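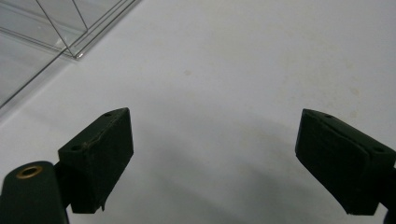 Wiping a table is the chore I always come back to when somebody tells me the household robot is nearly ready. It is the dullest job in the house. A six-year-old can be made to do it. You get a cloth, you go over the surface, you look at it sideways against the window, and you go over the bits you missed. If a machine can't do that to my satisfaction then I don't want to hear what it can do with a shirt.

I have been writing about kitchen and workshop gear for long enough to have a shelf of brochures promising that this is the year. The newest is from Drovach, who have a thing with two arms on a wheeled post and a very nice film of it putting cups away. The film lasts under two minutes. The cups are all the same cup. The cupboard has no door. I watched it four times and on the fourth I started looking at the worktop behind the cups, and there is nothing on it at all, no toast crumbs, no post, no charger, no half an onion under a bowl. I have never met a kitchen like it and I would be nervous in one.

My quarrel is with the word "can". A machine can load a dishwasher in the sense that I can play the piano, meaning there is one tune and I need the right stool. What people want to know is whether it will load theirs, on a wet evening, after a fish pie, with the big pan that only goes in if you take out the cutlery basket first. Put like that the answer is no, and I think it will go on being no for a good while longer than the brochures say.

Last October I went up to Nedby to spend two days in a packing shop that had put in a pair of arms on trial. They pack shower fittings there, mostly small boxes into larger boxes, with a paper insert. Iñaki Ortuño runs the floor and was generous with his time, though I think he had hoped I would be more impressed. The arms did 800 boxes on the first day I was there. They did them steadily and they did them well, and when I asked what a person does, he said 3746 was the best day they had on record, but that was two people and a Christmas order, so not a fair comparison. I agreed it wasn't fair and wrote it down anyway.

What struck me more was how much of the shop had been rearranged to make the arms look good. The inserts used to come in a loose stack and now came fanned in a tray, and it was a person who fanned them. The boxes used to arrive any way up. Somebody now stood at the head of the line and turned them. When a label went on crooked the arms carried on as though nothing had happened, and at the end of the shift there was a cage of crooked ones for a human to peel and do again. None of this was hidden from me. It just didn't appear in the sum when the sum was done.

I asked what happened at cleaning-down time, when the benches are cleared and wiped before the next lot, and Ortuño laughed and said that was still a cloth and a spray bottle. The cleaning takes two of them the last part of the shift. They do the benches, the rails, the gap under the rails where the dust from the cardboard gets, and then somebody runs a hand along to feel for grit.

That hand is the bit I can't see past. We talk as if the hard part of a chore were the moving of things, and I suppose for a sofa it is. For nearly everything else the hard part is noticing. You feel the tacky patch before you see it. You know a tea ring from the grain of the table, and you know that a tea ring wants another go while the old scorch mark next to it is there for good and can be left alone. My mother could tell from the doorway whether the table had been done properly or done by me.
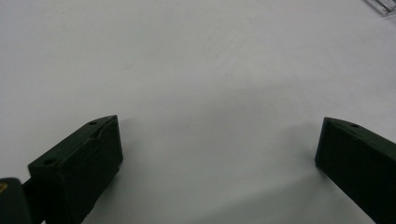 A pair of stiff fingers that open and close is a fine tool for lifting a block. I don't say that to be rude. Plenty of useful work is lifting blocks. But watch yourself wipe down a worktop tomorrow and see how little of it is gripping. You press harder in one place than another, you fold the cloth to a clean side without thinking, you lift the fruit bowl with your other hand and catch the pear. Two fingers and a hinge have a long way to go before they get to the pear.

Dalia Ramanauskas disagrees with me about nearly all of this, and she knows more than I do. She spent years fitting lines for Flostgate before she went out on her own, and her view is that I am judging the machines by the wrong week. The trick now, she tells me, is that you don't write out the movements any longer, you show them. People do the job over and over with a gripper in the hand and a camera watching, and the machine is trained on the lot. She has seen a robot learn to fold a tea towel that way. I asked how many goes it needed and how many tea towels, and she said I was being tiresome, and then she told me: 112 goes and one towel.

She may be right in the long run. I'd say two things back. The first is that showing a machine the same bare table over and over teaches it that table. Mine has a leaf that doesn't sit flush and a drawer that catches, and a chair that my husband will not push in. Nobody's house is the training room, and the makers who say theirs will cope with any house have, so far as I can find, tried it in very few of them. The second is that all this showing is work too, and somebody is doing it all day for a wage. We used to pay people to wipe the table. Now we pay them to wipe it at a camera, and the table at home still wants doing.

There is a fair case on the other side and I ought to give it. The floor vacuums were a joke when they came in and are now perfectly decent, provided you have no stairs, no tassels and no dog with a weak stomach. Ngata, who make mine, got there by picking one job and sticking to it. The dishwasher itself is a chore robot, if you like, and a marvel. It has no arms, and it has saved more hours than anything with arms ever will. I'd be far happier with a firm that came to me with one ugly box that did one thing every time, even with the fish pie.

But that isn't what is being sold. What is being sold is a sort of butler, and people with bad backs and people with elderly parents are being told to hold on for it. I get letters from them. One woman wanted to know if she should put off having her kitchen lowered for her wheelchair, as she'd read that a machine would soon be reaching things down for her. I wrote back that day and told her to have the kitchen done.

I put the table question to Drovach, by the way. I asked whether I could bring my own cloth and a jar of marmalade and see their machine clean up after me. They said demonstrations of that kind were not being offered at present, and would I like a link to the film.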